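The director of Endum is running late from the sound mix, and when she finally drops into the chair across from me she apologizes twice, asks for tea, and then wants to know whether I liked the ending. I tell her I haven't seen the ending, as the studio only sent me the first 11 minutes. She laughs so hard that the people at the next table turn around.

"Well, good," she says. "Then I can't spoil it by watching your face!"

Endum is her second feature, after the small and much-loved Toom, and it arrives in theaters in December. It follows two sisters who inherit their father's shuttered movie house in the hill town of Plundus and can't agree on what to do with it (one wants to sell, the other has already ordered the popcorn). It's a comedy for most of its length, she says, though she'd rather you brought a tissue.

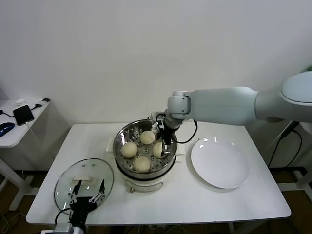

The script took her 2 years, a good part of it spent at her mother's kitchen table. "I write slowly, and I write badly first," she says. "My mother would read a page and hand it back without a word, and I'd know. The scene where the sisters fight over the projector, she handed that one back so many times I started dreaming about it."

Casting was easier. She had the older sister in mind from the start, and the younger one came in on the last day of auditions with a bad cold and made everybody in the room cry. "I kept the cold," the director tells me. "I asked her to sound stuffed up for the whole first act. She was so kind about it."

For the big screening near the end, the crew filled a real theater with 400 extras, most of them from the town where they were shooting, and showed them an old musical without telling them when the cameras would roll. She still talks about that night with her hands in the air. "They sang along! I hadn't asked for singing. My editor has hours of it and I think she's still a little mad at me."

The music is by the duo Zevell, whose first song from the film comes out on August 31, 2018. She hums me some of it, a bit flat, then makes me promise not to say which part of the story it belongs to. Her tea has gone cold by now and the mixers are calling again. She picks up her bag, sits back down to tell me one more thing about the popcorn, and then really does have to go.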